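4.2 Setting the shelf brackets

Before you begin, read section 4.1 and check that the wall rail is level. The Plidberg shelf must not be loaded before step 6 is finished.

1. Take the two brackets out of the bag. The left bracket has the letter L on the back side.

2. Hang the left bracket in slot 13, counted from the floor. Push it down until you hear a click.

3. Hang the right bracket in the same slot on the other rail. The distance between the rails must be 781 mm, measured from center to center.

Note: If the distance is wrong, please loosen the lower screws only. The upper screws carry the rail.

4. Put the board on the brackets with the smooth side up.

5. Fasten the board from below with the four short screws. Use a hand screwdriver.

Caution: The maximum load is 40 kg for each shelf, spread equally. Do not stand on the board.
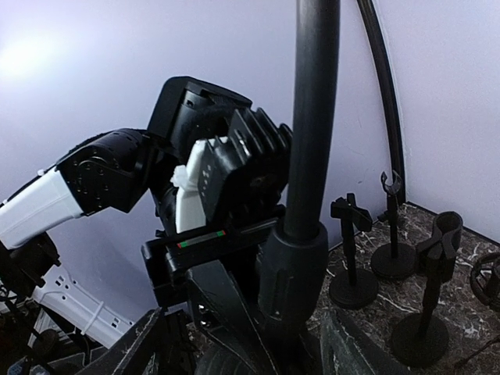
6. Pull the board gently forward. It should not move. If it moves, repeat step 2 and step 3.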